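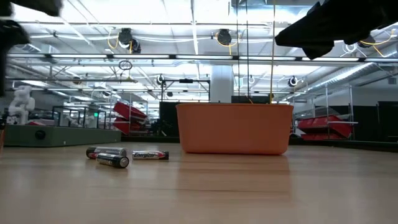

Three AAs and the orange bin.

So I finally made it out to the Rillico open day on October 12, 2024, after missing the one in February with a cold, and wow, I should have gone years ago. Rillico is the little pressing plant out past Skandville that does vinyl for half the punk and garage bands I love, and twice a year they let people wander in and get in the way.

I got there early and there was already a line down to the loading dock. They take you around in groups, and ours got the press room first. It's LOUD. Earplugs loud, basement show loud! They were running the new Nagano seven-inch (sort of a sea-foam green, gorgeous) and you could grab a reject off the pile if you didn't mind a dinged edge. I took two. One skips through the whole chorus and I've played it every day anyway.

Then upstairs to the test listening room, which is basically somebody's couch and a really, really good pair of speakers. We heard side A of the Rovby reissue, the one that only had 44 copies the first time around. The bass is finally in there! On my old tape dub it sounded like a guy humming in the next apartment.

Four bands played in the parking lot after. The second one did 46 minutes without stopping to talk, just feedback between songs, and I'd never heard of them, and now I own the shirt. Tacos ran out by three, so eat first. Parking's free if you go around back by the tire place.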